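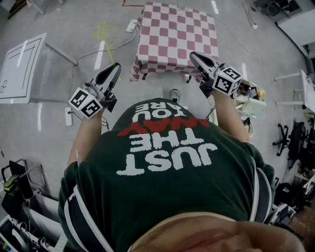

Tobias Montoya wrote that his band did the same thing after the July firmware, and that turning off the raise-to-wake setting got him from half a day of battery back to a day and a half. He asked whether the step count still froze for me at 416.

Reply from Viorica Papadopoulos
Yes, same number again this morning. I walked to the bus and back and the band stayed at 416 the whole way. The phone app showed 416 too, so it isn't only the display. Raise-to-wake is off now. I'll report on the battery tomorrow.

Band: Zavance, black strap, bought new
App: Plorisico, latest from the store
Phone: Android, battery saver off

Tried so far:
- Restarted the band from the menu
- Restarted the phone
- Unpaired and paired again (twice)
- Removed the app and installed it again
- Charged to full with the cable that came in the box

Sleep tracking works. Call alerts work. Heart rate works but takes a long time to show a number. Steps are the only thing that stops.

Reply from Support (Špela Pavlović)
Thank you for the list. Please open Plorisico, go to Profile, then Daily goal, and tell me what is set there. Please also send the log from Help – Send report, with the band connected.

Reply from Viorica Papadopoulos
Goal is 3000. Log sent. I don't remember setting 3000, I thought I had it at 2000.

Reply from Support (Špela Pavlović)
Log received. The band and the app have different goals stored. The band has 2000 and the app has 3000, and each time they sync the band rejects the day's record and goes back to the last good one. In your case that is 416.

Please do this in order:
1. Turn Bluetooth off on the phone.
2. On the band, go to Settings, Reset, Clear today. This does not erase sleep history.
3. Turn Bluetooth on and wait for the band to connect.
4. Set the goal to any new number in the app and save.
5. Sync by hand, once.

Reply from Man-lok Yeh
Had this too. Step 2 did nothing for me until I took the band off the charger, the menu item is grayed out while it charges.

Reply from Viorica Papadopoulos
Mine was on the charger as well. Took it off, cleared the day, set the goal to 400 to test. The count went past 400 and the band buzzed. Changed it back to 2000 and it's still counting.

Battery was at half this evening with raise-to-wake off – better than before.

Reply from Support (Špela Pavlović)
Good. I've added the charger note to the steps. The goal mismatch is with the app team. I'll leave the ticket open until you've had a full day of counting.

Status: waiting for customer
Last updated: 2018-07-18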